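Notes – parking and odd motoring news, Niltham club night, 7 pm
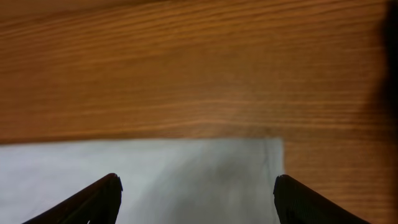 Slide 1 – wood grain

- Say hello, thank Aiman Mangundap for the tea money
- Start with the Peveck car park. Ticket machine out for 2 weeks, fines still went out. Pause for groans
- 70 quid if you pay late! Read bit from the letter, not all of it
- Who's appealed one? Hands up. Some 100 of us use it on a Sunday so shoud be a few
- Moradi hatchback – dropped from the range, no replacement. Shame. Mention my old one, keep it short
- Multodon garage closing in June, ask if anyone knows a decent place for MOTs
- Skip the bus lane story if runing late
- Questions, then raffle. Keys left at the bar – blue fob, ask round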